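Bottles, Mugs and the Bit of Table in Between

Filed under: Kitchen, Small Rooms, Things That Leave Rings

We moved to a flat in Clenlow with one table. It is the dining table, the desk, the ironing board when the ironing board is sulking, and the place where every drink in the household goes to be forgotten. Over the years I have ruined a fair amount of furniture by putting liquids on it, and these are the tips I wish I'd had before the oak sideboard. We don't talk about the sideboard.

Take what's useful. Ignore the rest, as my own family does.

Opening a stubborn screw cap

Most people squeeze the bottle harder when the cap won't budge. On a soft plastic bottle this pushes the juice up into the neck, and when the cap finally gives, the juice carries on without you. Hold the bottle at the shoulder, where the plastic is stiffer, and turn the cap with the other hand. Keep the bottle upright and on the table while you do it.

If the cap is slippery, put a wide rubber band round it. The thick ones that come with broccoli or the post are best. A dry rubber glove does the same job and makes you look as if you mean business. A tea towel is the traditional choice and is nearly useless, being mostly smooth by the time you reach for it.

For caps that have dried shut with sugar, run the hot tap over the cap for a few seconds, dry it and try again. Then wipe the thread of the neck with a damp cloth before you close it, or you'll be back at the sink tomorrow.

I own a thing called the Grikel, a cone of grey rubber from the market that claims to open anything. It opens jam. It has never opened a bottle. It lives in the drawer with the two corkscrews and the melon baller, where it is very happy.

Storing fruit drinks once they're open

Read the label for how long it keeps, then write the day you opened it on a strip of masking tape and stick it to the side. I do this with a pencil because every marker in the house is dead and has been put back in the pot.

Stand opened bottles up in the fridge. The maker may well have a splendid cap, but you are the one who tightened it, half asleep, with a piece of toast in your other hand. The door is fine for a couple of days' drinking. For anything longer, use a shelf towards the back, where it's colder and where you'll find it in May next to the horseradish.

Shake before pouring if there's sediment. Check that the cap is on before shaking. I offer this as a person who has repainted one section of ceiling.

Don't freeze a full bottle. Pour off the top inch or two first, leave the cap slightly loose until it's solid, then tighten. Or freeze the leftovers in an ice cube tray and have them in fizzy water, which is the one clever thing in this whole article.

Rings, puddles and what to do about them

A ring on a wooden table is either white or dark. White usually means moisture has got into the finish and stopped there. Dark usually means it has gone through to the wood, and you now have a feature.

For a white ring, start with patience. Leave it overnight with nothing on top. Some fade by themselves. If it's still there, lay a clean, dry cotton cloth over it and go across with a warm iron, no steam, for 5 seconds at a time, lifting the cloth to look between goes. Try a hidden corner first. I did up to 23 passes on one ring before it surrendered, and I've had sillier evenings.

If you're nervous about the iron, rub in a very small amount of plain petroleum jelly, leave it overnight and buff it off. People swear by mayonnaise. It does work, sometimes, but you then have a table that smells of mayonnaise, and visitors will notice that before they'd have noticed the ring.

Sticky spots from juice want a cloth wrung out in warm water with one drop of washing-up liquid, then a dry cloth straight afterwards. Go with the grain. Don't scrape at it with a knife, however blunt you believe the knife to be. Bare or oiled wood can't take much water, so be quick, and put a little more oil on once it has dried if the patch looks thirsty.

Coasters, and getting people to use them

The trouble with coasters is that they work only when there's something on them. Ours spent a year in a neat stack in a holder, with the drinks standing all round it like guests outside a locked church hall.

Throw away the holder. Put one coaster in front of each seat and leave it there. Choose something in a colour you can't miss against the wood, and something the cup doesn't stick to. Glossy ones grip a damp mug, rise with it as far as your chin and then drop. Felt and cork don't do that, though felt needs a wash now and then and cork gets shabby. Shabby is allowed.

Feel the underside too. A bit of grit under a coaster will scratch a table more neatly than any cat.

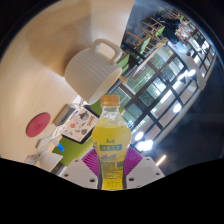 A bottle of something bright yellow, a red round pad on the left of the table, and a ribbed mug that isn't on it.

Looking after ribbed mugs

Ribbed mugs are pleasant to hold and a nuisance to clean. Tea dribbles down, finds a groove and settles in for life. A sponge slides over the top of the ridges and tells you everything's fine.

Use an old soft toothbrush and follow the grooves. For brown lines that have been there a while, mix bicarbonate of soda with enough water to make a paste, leave it on for 18 minutes (or the length of whatever's on the radio) and brush again. The same paste takes tea stains off the inside. Rinse well, because a mouthful of bicarb first thing is a memorable way to greet the day.

Squared handles want watching on a crowded draining rack. The corners catch on things. Hook nothing over them and keep them pointing inwards, away from sleeves. When you put the mug down on the table, turn the handle away from the edge for the same reason.

Keeping drinks away from anything with a charge in it

Power banks, chargers and phones all drift towards the drinks. I can't explain it. I only know that if you put a glass at one end of a table and a charger at the other, by teatime they're touching.

Give the electrical things a fixed home at the back of the table, a shallow dish or a small tray with a lip. The lip matters. Spilt juice travels along a flat table at a remarkable speed, and a rim as high as your fingernail will usually hold it off long enough for you to find a cloth. Raise the tray on four stick-on felt feet and you've bought yourself a little more time.

If something does get splashed, unplug at the wall before you touch it, dry the outside, and don't use it again until you're sure no liquid got in. With a power bank that has had a proper soaking, don't try to dry it out and carry on. Keep it away from anything that burns and take it to a battery recycling point. Rice is for supper.

Buying a better table

You don't need one. I looked. There was a lovely pale thing called the Alcantara in a shop window, with a finish the card described as family proof, and I stood in front of it for so long that the assistant brought me a leaflet. We came home and gave the old one a coat of hard wax oil instead. One tin, an old vest cut into rags, two thin coats with a night between them, and the windows open. Lay the oily rags out flat outside to dry before they go in the bin, as they can heat up and catch fire if they're left in a heap.

It beads water nicely now. It has had a fresh ring on it since the second morning, beside the coaster.

Readers' bits

A reader in the flats behind the Atura laundrette cuts her coasters from old cork floor tiles and says she got 55 out of one box. She has four chairs.

Another keeps a folded cloth under the table on a hook, so that nobody has to cross the room dripping. I've copied this and recommend it. Change the cloth more often than you think.

Several of you wrote to defend mayonnaise. Your letters have been read.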